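4. Bed Coverings and Hanging Storage in Occupied Bedrooms

4.1 Material and recording

The bedroom portion of the inventory was drawn from two housing groups, Kirkegaard and Runberg, both in the Hivgate district. It comprises 222 rooms in which at least one person slept on a regular basis. Living rooms with sofa beds were recorded under a separate heading and are treated in Section 5. Rooms in which the bed had been taken apart or was used only for storage were excluded from the present analysis but remain in the data file.

Objects were entered in Prerkex, the coding sheet described in Section 3, which assigns each object a type, a support and a state of use. The support is the surface or fitting that carries the object: floor, bed, chair, shelf, hook, rail or rack. State of use distinguishes between objects in place, objects in handling and objects set down in a temporary position. The bedroom portion yielded 2,925 object records. Recording closed on Wednesday, August 14, 2019, and a subset of rooms was revisited in October for the comparison of seasonal coverings reported in Section 4.4.

A bed covering was defined as any textile laid over the full width of the sleeping surface and visible from above when the bed was made. Fitted sheets were therefore not coverings unless nothing else lay on top of them. Folded blankets placed across the foot of the bed were coded as secondary textiles. The distinction caused little disagreement between coders, with the exception of narrow throws, which were assigned to one class or the other according to whether they reached both long edges of the mattress.

Hanging storage was defined by function. Coat racks, wall hooks, over-door hooks and open rails were placed in a single class, and closed wardrobes in another. A rack counted as bedroom furniture when it stood or was mounted inside the room, whether or not the garments on it belonged to the person sleeping there. Ownership was not recorded.

4.2 Relation between bed and hanging storage

The bed was normally the largest horizontal surface in the room and the largest area of exposed textile. Its covering consequently had two roles that are difficult to separate in an inventory. It protected the bedding underneath, and it served as a work surface on which garments were sorted, folded or laid out before being moved elsewhere. The second role was most pronounced in rooms without a desk or a chest of drawers at hip height.

Hanging storage was associated with a different pattern. In rooms with an open rack or hooks, outer garments and bags were seldom recorded on the bed. In rooms that relied on a closed wardrobe alone, the same classes of object appeared on the bed, on chair backs and on door handles. The wardrobe held garments that had been washed and put away, while garments between wearings had no assigned place. Coders working in the Kirkegaard group noted this in free text before it was visible in the tabulated data, and the wording of their notes was later adopted for the category "between wearings" in the revised sheet.

The distance between bed and hanging storage was measured along the floor from the nearest edge of the mattress to the nearest point of the rack or hook. In the smaller Runberg rooms, the clear passage between the two measured up to 900 mm. At such distances the bed and the rack function as a pair, and an object can be transferred from one to the other in a single turn of the body. Where the passage was obstructed by a chair or a laundry container, the pairing was weaker and more objects were coded as temporarily set down.

Figure 2 shows a room in which both fittings were present. The bed carries a patchwork quilt in red, pink, white, teal and yellow squares, and a black coat rack is visible in the background. The quilt was coded as a full covering of the pieced type, subtype mixed print, on the basis of the polka dots and small motifs on some of the squares. The small yellow object with a dark handle portion was coded as in handling, with the hand entered as its support. Its type was left open, in accordance with the rule that small hand-held items are not classified from a still view alone.

Figure 2. Bedroom with pieced bed covering (upper left) and black coat rack (background). One object in handling.
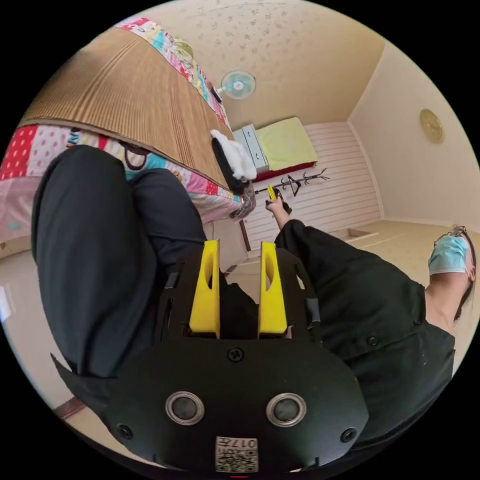
4.3 Pieced and printed coverings

Coverings were divided by construction into plain, printed, woven-pattern and pieced types. The pieced type includes hand-sewn and machine-sewn patchwork. It also includes commercial fabrics printed to imitate patchwork, which the sheet does not separate from true piecing unless a seam can be felt or clearly seen. This is a known weakness. Separating the two would have required handling the bedding of the residents, and the consent form did not extend to that.

Color was recorded by listing the named hues present in areas larger than a hand. The procedure is coarse but stable across lighting conditions, which varied considerably between rooms with drawn curtains and rooms with direct daylight. Multicolored coverings presented a practical difficulty for the recording of other objects. Small items resting on a pieced or densely printed textile were more often missed on the first pass than items resting on a plain one, particularly when the item shared a hue with one of the patches. The second coder recovered most of these omissions. Socks, charging cables and hair ties were the usual cases.

The effect was not limited to small items. Folded garments with a printed surface were in several instances merged with the covering beneath them and entered as part of the made bed. For this reason the revised sheet requires the coder to trace the outer edge of the covering before any object on it is entered. Tracing lengthened the time spent on each bed and removed the need for a second pass in rooms with plain coverings. In rooms with pieced coverings, the second pass was retained.

Residents' own accounts of their coverings were collected informally and are not analyzed here. They do bear on one point of classification. A quilt described by a resident as "for show" was sometimes the only warm covering on the bed, and a quilt described as everyday bedding was sometimes removed and folded each night. Stated purpose was accordingly dropped as a variable, and the sheet records position only.

4.4 Seasonal change

The October revisits were intended to establish whether the covering recorded in summer was a stable feature of the room. In most of the revisited rooms the uppermost textile was unchanged, and the adjustment to colder weather had been made underneath it by adding a blanket or exchanging a light duvet for a heavier one. The visible surface of the bed is thus a poor indicator of the quantity of bedding in use. Earlier inventories that estimated bedding from photographs of made beds should be read with this in mind.

Hanging storage changed more. Racks and hooks that had carried light jackets and bags in August carried heavier coats in October, with scarves laid over them. The load on a given hook increased in bulk, and garments that had hung singly were layered. In the Runberg rooms, this reduced the clear passage beside the bed, as the measured distance to the rack took no account of the depth of the garments. A measurement from the mattress to the outermost point of the hanging load would have been more useful – the change has been made in the current version of the sheet.

Layering also affected retrieval. When the garment wanted was at the back, those in front were lifted off and placed on the bed, and in a number of cases they were still there when the room was recorded. Such garments were coded as temporarily set down even if the resident regarded the bed as their usual place.

4.5 Limits of the bedroom data

Three restrictions apply to the results above. The rooms were recorded with residents' knowledge and on agreed days, and some degree of tidying beforehand must be assumed. Tidying is likely to have removed objects from the bed and added them to closed storage, so the figures for temporary placement are best read as lower bounds.

The sheet treats each object as having a single support. A coat on a rack whose hem rests on the bed has two, and the coder was instructed to enter the one bearing the greater weight. In narrow rooms this decision was often arbitrary. Agreement between coders was lower for garments in this position than for any other class in the bedroom portion.

Finally, objects in handling are underrepresented. A room inventory favors things at rest, and an object held in the hand was entered only if it was present in the view selected for coding. No attempt was made to infer where such an object had come from or where it was placed afterward. The category was kept for completeness and should not be used to estimate how often bedroom objects are moved. Movement between the bed and hanging storage is addressed with the timed observations in Section 6, which cover fewer rooms but follow individual garments from one support to the next.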